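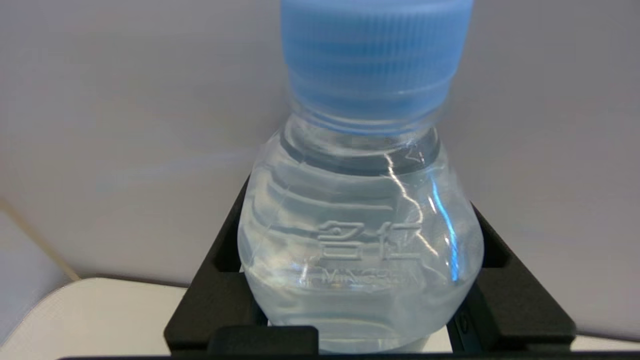
Figure 3. Clear plastic water bottle with a light blue screw cap.

4.2 How readers review the premise and the prose

In this section we look at the reviews of the novel Murnix, which is the second of the three books in our study. The story of Murnix is set in a coastal town where the drinking water is supplied by one company, Mernamex, and where the memories of the residents can be stored and sold by weight. The narrator, a clerk called Chien, finds that 30 days of her own childhood are missing from the register. The novel was chosen for the study for two reasons: it is long enough to tire some readers, and its central idea can be explained in one sentence.

We collected 1475 reviews from the reading site Iltska. The collection was closed on 15th February, and reviews that were added later are not included. Reviews shorter than eight words were removed before coding, as were the reviews which only copied the text of the back cover. From the remaining set we drew 125 reviews by random selection and read them in full. Each was coded twice, first by the present author and then by Shuk-fan Lui, who had not read the novel at that time. Where the two codings were different, we discussed the review until we agreed, and the first codes were kept in a separate file.

The most common pattern in the sample is what we call the divided review. In a divided review, the reader praises the premise in the opening sentences and then turns to a complaint about the writing. The turn is nearly always marked with a small word such as "but" or "still". One reviewer wrote: "I would read ten more books in this world, but please let somebody else write the dialogue." Another said that the idea of the register kept her awake, while the chapters themselves put her to sleep. Both reviewers gave the novel a middle rating, and both said they would probably read the sequel.

It is interesting that the complaints are seldom about the science. Readers accept without difficulty that a memory can have weight. What they do not accept so easily is that Chien explains it again in every second chapter, often to a neighbour who must already know it. The word "repetitive" was used of these passages much more than of any other part of the book. Readers who listened to the audio edition were kinder on this point, and a few of them even found the repeated explanations helpful after a break in listening.

A smaller group of reviews does the opposite and honours the prose while it finds the premise old. These reviewers tend to name earlier novels, sometimes with a long list, and their reviews are written in a more formal way. We coded them as comparative reviews. They are discussed further in Section 4.4, together with the similar group for the third novel.

One limit of the coding should be mentioned. Some reviewers use the word "writing" to mean the style of the sentences, and others use it to mean the plot or the characters. When the meaning was not clear from the rest of the review, we used the code "writing, general". This code was kept out of the comparison in Table 5.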